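# Gap opening up between the panels on a workshop table

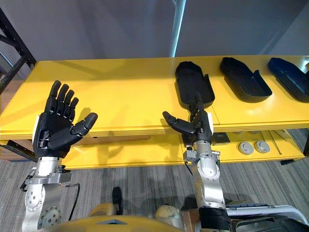 I bought two second-hand work tables from Rincombe when they cleared out their old store, and I'd like to sort out the top on one of them before I start using it properly. It's for general jobs: sorting parts into trays, a bit of gluing, wrapping parcels. The frame is solid and doesn't rock. The top is yellow, with a thick front lip and a thin line running across it near the right side where I take it the panels meet. When I run a fingernail over that line it catches, and small screws and glue crumbs collect in it. If I lean on one side of the join I can feel it give a little. I don't know what the top is made of under the yellow and I'd sooner not drill into it to find out.

Can I fill the line with something, or do I need to take the top off and pull the panels together? The lower shelf is set back from the front, so I can get my arms in underneath without much trouble. The garage isn't heated and gets down near freezing in winter, if that matters for the filler.

Posted by **Aldana Alarcón**, Wednesday, February 12, 2020

---

**Hipólito Herrera**

Just fill it with silicone and wipe it off with your finger. Did mine years ago. Colour won't match but who cares, it's a bench.

---

**Ambros Imhof**

Don't fill it yet. You said one side gives when you lean on it, so the panels are moving against each other, and any hard filler will crack out in a month or so.

Get underneath with a torch and look at how the top is held. On most tables like this there are screws going up through the frame into each panel. Check every one by hand with a screwdriver. If a screw just spins, the hole is stripped. Take it out and put in one that is a size thicker, but measure the length first so you don't come through the top.

If the screws are all tight and it still moves, fix a flat steel mending plate across the join from below. I'd use two, one near the front and one near the back. A plate 100 mm long is plenty. Keep the screws at least 20 mm from the join so you're not putting them into the weakest bit of the panel.

When it has stopped moving, vacuum out the line, wipe it with metho and let it dry. Tape both sides, run in a flexible sealant and pull the tape while it's still soft. I used a grey one from Rultex on my own bench and it has held up. Check the temperature on the tube. Most of them want 5 degrees or better while they cure, so pick a mild day or bring the table inside overnight.

---

**Hortensia Barrientos**

Agree with Ambros about the plates. One thing to add: try the glue or sealant on a hidden spot first if the yellow is a painted or coated finish. I had a cleaner take the shine off a coloured top and it never came back.

If you only need a smooth surface for sorting small parts, you could also lay a rubber mat over the join and leave it alone.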